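Bench organizer wanted – part-time, Brelthorpe

Akpan is looking for one person to keep the shared workbenches in our Brelthorpe building in order. The job is four hours a day, four days a week, starting in December.

The benches have butcher-block tops and collect a lot of small things: cups, bowls, markers, cables, hand tools.

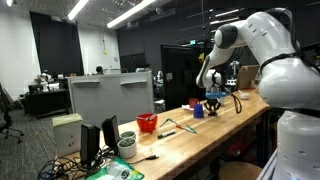
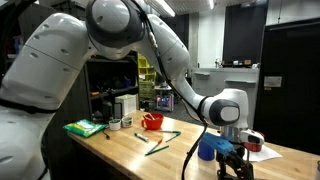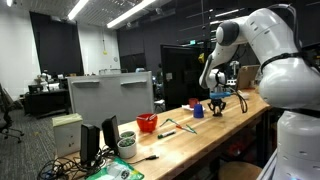

You would clear the tops at the end of each afternoon, wash cups and bowls, and return pens and tools to the labeled drawers. Cables are coiled and tied by length. Plants get watered when they need it. Anything you can't place goes in the tray by the door with a note on it – please don't throw it out.

You should be able to stand for two hours at a time and lift a full storage bin. No lab background is needed. We will show you where everything goes during the first week.

Parking is free. The Kivolard bus stops outside.

To apply, send a short letter and the name of one reference to Halima Mfinanga at the Akpan front desk. Questions about hours go to Uldis Rimkutė, Room 13.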